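Stemmont Community Kitchen: progress report to the Joshi Fund
Reporting period ending July 11, 2026
Prepared by Pushpa Upadhyay

The weekday breakfast service stayed open for the whole period. We served 1,803 breakfasts, against 721 in the previous one. Most of the increase came after the bus stop moved to our side of Poltitz Street.

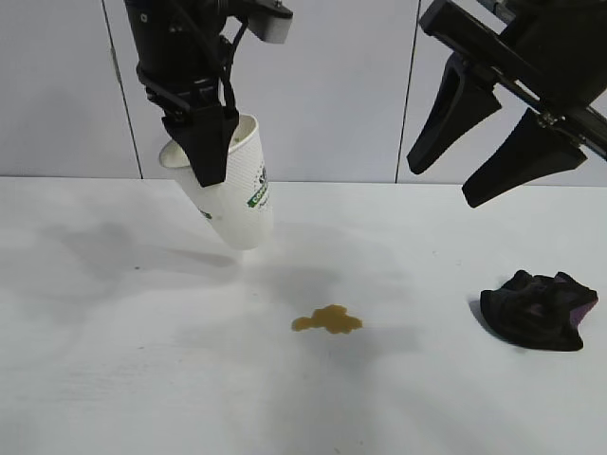

A white paper cup, tipped.

Staffing. Garba Adeleke took over the morning shift and the ordering. We are still short one person on Mondays, and the late opening on that day will continue for now.

Supplies. Bread and fruit came in under budget. Coffee went over, and so did cleaning supplies. We changed dairy suppliers after two missed deliveries – the new one comes before six and has been on time. 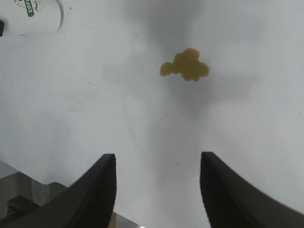

Garba Adeleke: I would put the dairy savings toward a second refrigerator. We turned down donated eggs twice because there was no shelf for them.

We agree with this and ask to move $330 from the printing line to equipment. Printing is nearly finished for the year.

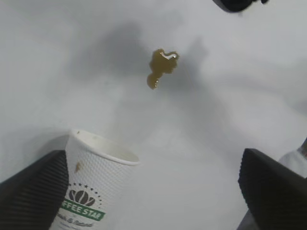
Paper cup with a coffee-bean emblem and green banner.

Visitor survey. We received 54 completed forms. The most common request was for an earlier start, followed by hot cereal. Several people asked for seats near the door – we have moved two benches there.

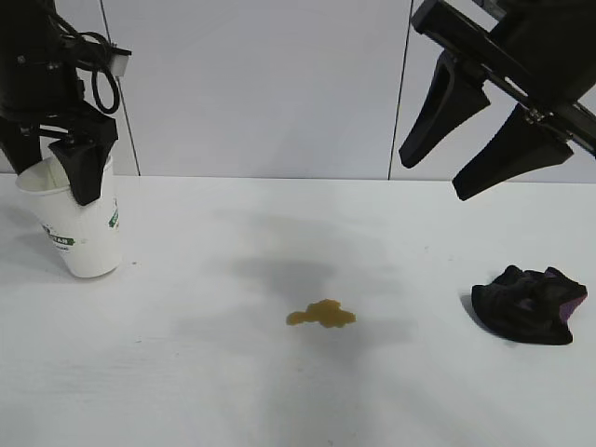 Tabletop with a cup, a small spill and a black cloth.

Next steps. The Trillent building lease is up for renewal in August. The landlord has offered the same rent with a shorter notice period, and we would like your view before we sign. The plumbing repair in the back hall is still open. The spending table will follow separately.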